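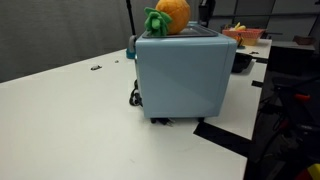

What is a toaster oven?
A small electric oven that sits on the worktop, big enough for toast, a few slices of pizza or a small tray of food.

Toaster oven – also mini oven or tabletop oven in British shops. Heating elements at top and bottom, a wire rack, a removable tray, usually a glass door. Some have a fan. Controls mostly a timer and a temperature dial, though dearer ones have buttons.

Use
Toast, reheating, baked potatoes, small cakes. Heats up quicker than a full-size oven, less space to warm. Slower than a pop-up toaster for plain bread. Browning often uneven near the back, so trays get turned halfway. Most recipes work at 200 degrees or a bit under – check early, as the food is closer to the elements then in a big oven.

Cleaning
Unplug, let it cool. Crumb tray out and emptied, rack washed in soapy water. No spray cleaner on the elements. Baked-on fat comes off with a paste of bicarbonate of soda, left for 20 minutes.

Placing
Gap needed at the sides and back. Outer casing gets hot on many models, and things kept on top should come off before it is switched on. Extension leads not adviced.

Buying
Sizes given in litres. Smallest take 2 slices, larger ones a small chicken. Measure the tray, not the casing – Nizar Obeidat's buying guide for Latton makes the same point.

See also: Grill, Convection oven, Pop-up toaster

Last edited 27 February 2020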